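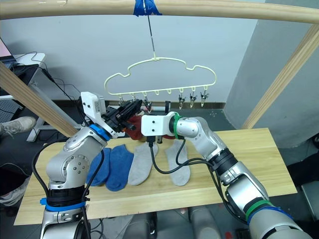

Where should odd socks go?

Into a bag by the collection point, where they are kept for a month in case the other one turns up.

The advice comes from the Priltby Laundry Room, which has brought in a sock-drying table after months of complaints about socks going missing between the wash and the basket. The table opened on Sunday and is free to anyone who already uses the machines.

Socks are laid flat and matched by colour before they are hung, then clipped up by the top edge from a small plastic hanger. Users are asked to hang both socks of a pair next to each other and to take them down together. Thick walking socks need longer and should go nearest the window.

The laundry room has been in the old Cokano building since 1927, when it was a wash house with coppers and a mangle. It now has 9 washing machines and 4 tumble dryers, all on the ground floor. The dryers will stay in use, but wool and anything with elastic at the ankle is better kept out of them, according to a notice put up by the door.

A clear-out in November found some 447 single socks in two cupboards and behind the dryers. Most were black or grey. A few dozen pairs were made up from the pile and handed back, and the rest went to the Illow textile bank in the car park, which takes worn and single socks as long as they are clean.

Spring clips can leave a mark on fine knits if they are left on overnight. The notice suggests clipping the ribbed part only and smoothing the sock down by hand. Baby socks can share a clip.

Hangers must stay in the building. Replacements, and spare clips, are sold at Ó Dálaigh, the hardware shop across the road, which also has folding airers for people who would sooner dry at home.

The room opens at 7am and the last wash must be started by 8pm. Anything still hanging at closing time will be moved to the shelf beside the sink.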